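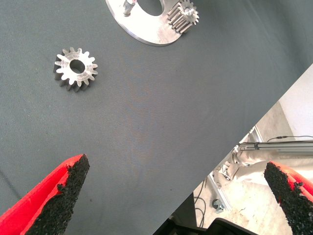

Print this item
E-mail this item

Do You Need the Whole-Home Appliance Plan?

By Lech Wilczyńska

By now most households in Wesgate have had the letter from Stevader. It comes in a cream envelope with a window and something that looks like an official seal, and it tells you that your home's "mechanical coverage status" has not been confirmed. Several members asked at the April meeting whether it was a bill. It isn't a bill. It's an ad for a service plan, and I told Marianna Dudek I would read the whole thing, including the booklet you only get if you call and ask for it, and write it up for the newsletter.

I should say that I came to this with a bad attitude. I have bought two plans of this kind in my life, one on a dryer and one on a garage door opener, and I never got a dime out of either. That's a small sample and proves very little. Plenty of people will tell you about the time the plan paid for a new refrigerator, and I believe them. What I wanted to know was how the arithmetic looks for an ordinary house with ordinary machines in it, and whether the words in the letter match the words in the booklet.

What it costs

The letter says $28 a month. That's for the basic tier, which covers a range, a dishwasher, a washer and a dryer. The refrigerator is in the next tier up, and the letter shows a refrigerator on the front anyway. Anything in the garage or basement is an add-on.

Then there is the visit fee, $60, payable each time a technician comes to the house. You pay it whether or not he fixes anything. If he comes, looks, and has to come back with a part, the booklet says one fee covers both trips so long as the second is "related to the original request." I asked on the phone who decides what is related. The young woman was polite and said the system decides.

Work it out for a year and you have paid the price of a decent used washing machine before anybody has rung your doorbell. If you have one breakdown, add the fee. If you have none, which in my house is a normal year, you have bought peace of mind. The letter uses that phrase three times. I've noticed that companies start selling peace of mind when the other thing they're selling is hard to put a price on.

What it covers

This is where the booklet earns its keep. The letter says "parts and labor on covered breakdowns." The booklet spends most of its pages on the word covered.

Wear is covered, if it's normal. Normal wear isn't defined. Noise is out unless the machine has also stopped working, so the dryer that has screamed for a month has to finish dying first. Knobs, racks, shelves, handles, bulbs, hoses, filters, door seals and "trim" are out. So is any failure "arising from lack of recommended maintenance," and they may ask for records. I don't keep records of cleaning my dishwasher filter. I doubt you do either.

Then there's the cap. The plan pays up to a set amount per machine, and if the repair would cost more than the machine is worth "as determined by the administrator," they can give you a payment in place of the repair. Depreciated value, their figures. An old washer that has been working fine for years can be worth next to nothing on that schedule. You needed a washer and now you have a check that would cover the tax on one.

None of this is hidden, exactly. It's all in the booklet. But the booklet doesn't come with the letter, and the letter has a "respond by" date and the booklet takes a couple of weeks to arrive. Draw your own conclusions. I drew mine.

The claim about failure rates

There's a line in the letter in bold type that says over 4,000 homes "in your region" had a major appliance failure last year. I asked what region that was. I was told it was the service region. I asked how big the service region was and was told that information wasn't available to share. I asked what counted as a major failure. Same answer.

So we have a number with nothing under it. It could be a terrible figure for one small town or a very good one for half the state. A number like that is put there to make you picture your own kitchen floor under water. Before you let it worry you, ask what it's out of. If they can't tell you, it isn't information.

What breaks, and what it costs to fix

I went to see the people at Chauhan, the repair counter over by the old feed store, and asked what they see come in. They have their own reasons to dislike service plans and I kept that in mind. A shop that lives on walk-in repairs isn't a neutral witness. But they let me look at the tags on the shelf, and the tags were dull reading: belts, pumps, door latches, igniters, a heating element, a drive gear, another belt. Most of it was small stuff. The part is often cheap and what you're paying for is somebody's time and the knowledge of which screws to take out first.

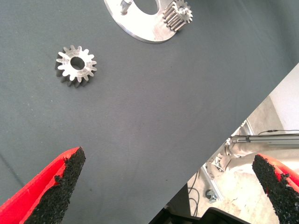 The counter charges $40 to look at a machine and takes that off the bill if you go ahead. You have to bring the thing in, of course, which is fine for a mixer and no good at all for a range. They'll make house calls two afternoons a week and there is usually a wait. That's a real drawback and I don't want to skip over it. If you live alone, or can't be without a refrigerator for medical reasons, or simply can't get down to the floor anymore to see where the water is coming from, then a phone number that sends someone has a value to you that it doesn't have to me.

Just check that the number does send someone. The Stevader booklet promises to "begin the scheduling process" within a day. Beginning the scheduling process is what I do every morning with the gutters.

The Unura offer

A few of you have Unura machines, from when the discount store had the big sale, and those owners got a second letter offering a "manufacturer-backed extension." I read that one too. The company name at the top is Unura. The name at the bottom, in the gray type, is Stevader. As far as I can tell it's the same plan with a different hat, and two things are worse: the cap per machine is lower, and repairs must use "approved parts," which can mean waiting. If you signed up for both, you are very likely paying twice for the same promise. Each booklet has a paragraph saying it won't pay for anything another plan covers. I would love to hear the phone call where those two paragraphs meet.

Check your paperwork too. A machine you bought new recently may still be under its ordinary warranty, which costs you nothing extra. The dates are usually on the receipt or on the card you threw in the drawer. Some credit cards used to add time to a warranty and a few still do, though every year it seems to be fewer, and you'd have to call and sit through the music.

What I would do instead

I'm going to be careful here, since I've been hard on people selling certainty. I don't know what your dishwasher is going to do. But if you can manage it, putting the monthly amount in a separate account and leaving it there has a lot to be said for it. In a quiet year you still have the money. In a bad year you have some of it. The obvious objection is that people don't leave it there, and that's a fair objection. My sister tried this and bought a canoe.

If you do want a plan, get the booklet before you pay anything. Read the exclusions before you read the coverage. Ask for the cap on each machine in dollars, in writing. Ask whether the price is fixed for the year or only for the first few months (with Stevader it's the first few months, page nine). Ask how you cancel. You can sign up by phone, by mail or on the website; you can cancel by mail.

And if you already signed and regret it, there's a cancellation window. The booklet says it runs from the date of enrollment and not from the day you receive the terms, so some of it may be gone before you've had anything to read. Send the letter certified and keep the slip. Two members have done this and both got their money back, one of them after being offered a lower rate, then a lower one than that. It makes you wonder about the first price.

One more thing about the envelope. Several people told me they called the number because they thought it came from the county. It doesn't. The county doesn't have an opinion about your dryer. The seal is a drawing of a house inside a ring of stars, and if you hold it up to the light it's still a drawing of a house inside a ring of stars.

Marianna has my copies of both booklets and will lend them out if you promise to bring them back. I have written in the margins, some of it not very nicely. If you've had a claim paid under one of these plans, or turned down, please let her know which machine, what they said and how long it took. I would be glad to print the good ones too. So far I have one paid claim, for a dishwasher pump, and the member wants it noted that the technician was very pleasant and tracked mud up the hall.

Print this item
E-mail this item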